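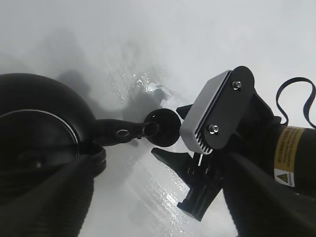 right, tea thread. been meaning to write this for ages, got 11 minutes before the bus

moved to Revby in June and the water here is HARD. like properly hard. everything I'd been drinking for years suddenly tasted of chalk and pennies

same tea, same mug, same me. asked at the shop and Elmarie Modise behind the till just went "oh yes, that's the water love"

so. things I've tried, in order

1. brewing longer. no. just stewed. horrible skin on top, like a pond

2. more leaf. bit better, goes dear quickly though. was getting through a box in 6 days

3. filter jug. yes!! big difference. the skin goes, the colour comes back. change the cartridge when it says, I didn't and regretted it

4. different tea altogether. this is where it gets good

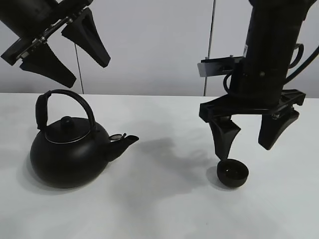
black kettle, little black bowl

Kgomotso Mnguni (used to live two doors down, now in Tillholm, lucky, soft water) posted me a bag of Mokgethi, which is a strong broken leaf one. stands up to anything. milk, chalk, me forgetting about it

3 mins, no more. 2 teaspoons for a small pot. don't squeeze anything

green tea in hard water I've given up on tbh. comes out brown and sulky. if anyone has got it to work round here pls say

Rodrigo Quintela says cold brew it overnight in filtered water. will try this weekend, sounds like a faff

also limescale. white vinegar and water half and half, boil, leave an hour, rinse it LOTS. then boil once more and chuck that away or your first cup is basically chips

citric acid does the same and doesnt stink. cheaper too if you get the big tub

someone asked about bottled water. no, I'm not buying bottled water for tea, my nan would come back to shout at me

ok bus. will do coffee another time, I have alot of opinions and most of them are rude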